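What Happens to the Bags? A report on plastic bags in our shared kitchen

By Nayara Batista
Project group: Nayara Batista, Josué Lopes, Piroska Balogh
Supervisor: Valdir Barros

Why bags

I wanted to do food waste at first, like everybody else in the year, and then I opened the cupboard under the sink at our student house and a whole avalanche of plastic bags slid out onto my feet. Bread bags, freezer bags, the thin ones you get for loose fruit, and right at the back some big crackly ones that had once held bedding. I rang Josué that evening and we changed the topic before either of us could think better of it.

Our question ended up being quite simple. When a bag comes into a shared kitchen, how long does it stay, where does it live, and does it ever get used again? We also wanted to find out whether folding bags makes any difference, which was Piroska's idea (her grandmother folds every bag she owns into a little triangle, and Piroska can do it without looking, which is mildly terrifying to watch).

The kitchens

We used 3 kitchens. One was ours, in Andrade House. The second was in Nivik Court, where Josué lives, and the third belonged to Wellington Pimentel and his housemates over on Burnar Road. All of them are shared, and all of them had a bag cupboard, a bag drawer or, in Wellington's case, a bag full of bags hanging off the back of the door.

We asked everyone to carry on as normal for the first half of the project. Then we emptied the lot, sorted it and put it back in a different way in each place. Andrade House got folded bags in a shoebox. Nivik Court got bags stuffed into a tall cardboard tube with a hole at the bottom. Burnar Road kept the hanging bag exactly as it was, so we'd have something to compare with.

Emptying and sorting

This was the best part by miles! We tipped everything out and sorted by feel first and by size second. I'd thought it would take an hour and it took most of an afternoon, partly because Wellington kept finding carrier bags from shops that have closed down and wanted to talk about them.

Altogether there were 63 bags at Andrade House that were still good enough to use, once we'd put the torn and sticky ones in the recycling pile. We only did a full count there. At the other two kitchens we sorted into piles and weighed them, and Nivik Court came to about 400 grams, which doesn't sound like much until you see how big a heap it makes.

The see-through bags were much more annoying than the printed ones. A carrier bag with a logo has an obvious front and a pair of handles, so you know which way up it goes. A crumpled clear bag could be any way round. You pick it up, you look for the opening, you find a corner, you turn it over and find another corner. Josué started rubbing the edges between finger and thumb to get them apart, the way you do at the fruit counter, and after a while we all copied him. 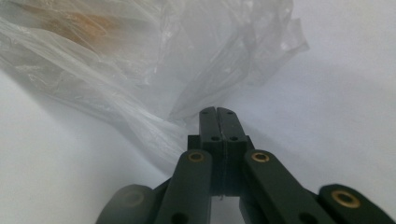
Figure 1. A crumpled translucent bag on a white surface, behind the two fingers of a hand-held gripper.

After that we flattened each bag with the side of a hand, starting at the closed end and pushing the air out towards the opening. Piroska timed herself and then timed me, and I'm not putting my time in the report. Thin bags wouldn't stay flat at all. They opened up again as soon as we let go, so we ended up stacking them under a chopping board while we did the next lot.

For folding we tried the triangle method and also a plain fold into thirds and then in half. The triangles hold together nicely if the bag has handles to tuck in. With clear food bags there's nothing to tuck, so we used the plain fold and stood them up in the shoebox in a row, a bit like index cards.

What people did with them

Everyone kept a tally sheet on the fridge and made a mark when they took a bag out. We know some marks got missed, because Valdir asked us about it at our progress meeting on 11th June and we had to admit that one sheet had fallen down behind the fridge for several days.

Even so, the difference was bigger than I expected. The shoebox got used the most. People said they liked being able to see the sizes, and a couple of my housemates stopped buying sandwich bags altogether. The tube was popular to begin with, but the clear bags clung to each other and came out in a long string, and then somebody had to stuff them all back in. After a fortnight people were mostly ignoring it and piling bags on top of the microwave.

The hanging bag at Burnar Road carried on exactly as before. It got fatter. Wellington says he does use bags from it, but only ever the ones at the top, and when we emptied it again at the end the bottom layer was the same bottom layer.

We also gave out a short questionnaire, and 85 per cent of the people who filled it in said they kept bags because throwing them away felt wasteful. Hardly any of them could remember the last time they'd gone looking for one.

Problems we had

Folding takes ages and I did nearly all of it in our house, so I can't really claim the shoebox works by itself. If I'd gone home for a week I think it would have turned back into an avalanche. We also should have used the same kinds of bags in each kitchen. Nivik Court had far more thin clear ones than we did, which probably made the tube look worse than it is.

I'd weigh everything as well as counting it next time, so that the kitchens could be compared properly. Josué wants to try a wider tube. Piroska wants to teach everybody the triangle, and has already started on Valdir.

The shoebox is still under our sink, and I've written CLEAR on one end and HANDLES on the other in marker pen.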